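Notebook, folding bench 2
April, started 8:40 a.m.

Spent the morning going through the bench rules with the cell in front of me, reading each line and checking whether we do it. The sheet was written when we had one arm on the bench and parts of it no longer make sense. Notes below are for the rewrite. Elba Orellana has the master copy and will fold these in.

Rule 1, before power. Sheet says "inspect cables." Too vague. Two people can both inspect and look at different things. Proposed wording: follow each arm cable by hand from the gripper back to the base. Feel for nicks in the jacket. Check that the ties at the base end are closed and that the cable has slack at the elbow with the arm folded all the way in and all the way out. If a tie is missing, replace it before the arm is enabled, and write it in the log.

Slack is the part we get wrong. Too little and it pulls at the connector. Too much and the loop sweeps the tabletop and drags cloth with it. The Paulauskas bench had a limit on loop height but their arms are mounted from above, so I don't want to copy the number. Leave it as "does not touch cloth in any of the start poses" and test all the poses.

Rule 2, hands inside. No reaching over the tabletop with either arm enabled. The old sheet allowed it with "the nearby arm" stopped. With two arms sharing the middle, both count as nearby. Both disabled, then reach. Saying it out loud is still required if a second person is at the bench. I would like to drop the exception for "quick corrections" completely. It was used four times last week according to the log and none of those were quick.

Rule 3, speed. Keep the reduced setting for any new script, first ten runs. No change.

Rule 4, cloth. One item on the tabletop at a time. The rest stay in the bin. The bin goes at the back corner and gets put back there after every change of item. Somebody had been leaving it along the side, where the right arm can get to it at full reach. Nothing with drawstrings, zipper pulls or loose buttons until we have a rule for those. Jilison wants hooded items added to the set. Told them not before the rule is written.

Rule 5, start state. This one cost me the most time. We say "random placement" and everyone has a different habit. Some drop the cloth, some lay it out and pinch it. Balstead's method is to lift at one point, release over the middle and leave whatever happens. I think we adopt that and forbid tidying afterward. If any of the cloth lands off the table, redo the drop and don't count it.

Rule 6, table cover. The cover is to be flat, with no ridge the fingers can catch. Plain or printed both allowed, but the log must say which, and it does not get swapped in the middle of a set.

Rule 7, one arm waits. When one arm is working on the cloth the other holds clear of it until called. Clear means off the cloth, fingers open, nothing underneath that could be snagged. I had this as a minimum distance at first. Dropped the distance, nobody is going to measure it during a run.

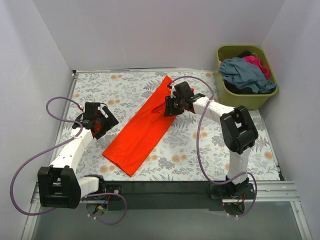
Bench 2, orange-red item. Right gripper at the cloth, left gripper clear of it. Bin in rear right corner.

Rule 8, stopping. Either person may stop a run, no reason needed. Reason goes in the log later. After a stop, do not resume from the middle. Home both arms, redo the drop, start over.

Rule 9, log. Run count stood at 1,191 when I began. Sheet calls for a full cable and fastener check every 600 runs. We have one check on record, so the second is due in nine runs. Include the screws on the gripper housings and the base mounts.

Open items:
- Plodeck template has no field for table cover. Ask if we can add one or use the comments.
- Spare ties, small white, nearly out.
- Decide who signs the sheet when only one person is on shift.
- Rule 4, zippers and strings. Mine to draft.

Stopped at 11:50. Both arms homed and powered down, key back in the drawer.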